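De: Kai Lenz
Para: lista garras-e-braços
Data: 11 de julho de 2019
Assunto: Re: garra paralela Drukeo no simulador

Ankit Singhal escreveu:
> Pessoal, corri a garra da Drukeo no simulador contra a da Jineo,
> 2000 tentativas com cada uma. A Drukeo ficou nos 80 por cento,
> a Jineo bem abaixo. Por mim encomendávamos já as Drukeo
> para os braços da Jakorent. Alguém se opõe?

Oponho-me, pelo menos por enquanto.

Ankit, 80 por cento de quê? Na tua mensagem não dizes o que conta como sucesso. Se basta o contacto dos dois dedos, o número serve-me de pouco. Se a peça tem de subir e ficar presa uns quatro segundos, já conversamos. E falta saber que atrito usaste, porque com o valor que vinha no modelo da Talukder até um sabonete se agarrava.

Fui ver os casos com o elipsoide, que são os que me interessam. Os cubos qualquer garra apanha.
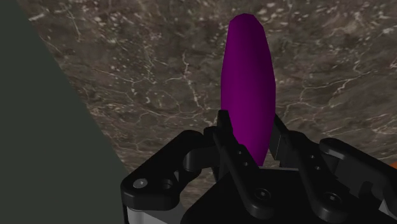 Elipsoide roxo ao alto, entre os dedos da garra, vista da câmara do pulso.

Com uma forma destas, a superfície curva foge aos dedos e o contacto fica reduzido a quase nada. Ainda por cima a malha é facetada, vê-se no contorno junto à ponta. Desconfio que o motor de física está a tratar cada faceta como uma paredezinha plana, e isso ajuda a garra de uma maneira que uma peça lisa a sério não vai ajudar. Posso estar enganado — mas então mostrem-me o mesmo ensaio com uma malha mais fina.

Também não percebi se as duas garras correram com o mesmo controlador. Em abril a Shiuli Bhuiyan comparou dois controladores na mesma garra e a diferença foi maior do que a que agora atribuímos ao fabricante. Shiuli, ainda tens esses registos?

O mármore do tampo é bonito, mas para a câmara preferia um fundo liso numa série e este noutra. Assim não sei se as falhas são da garra ou da estimativa de pose.

Proponho repetir só o elipsoide, com malha fina e atrito mais baixo, e mandar os ficheiros de configuração para a lista. Encomendas, depois disso.

Kai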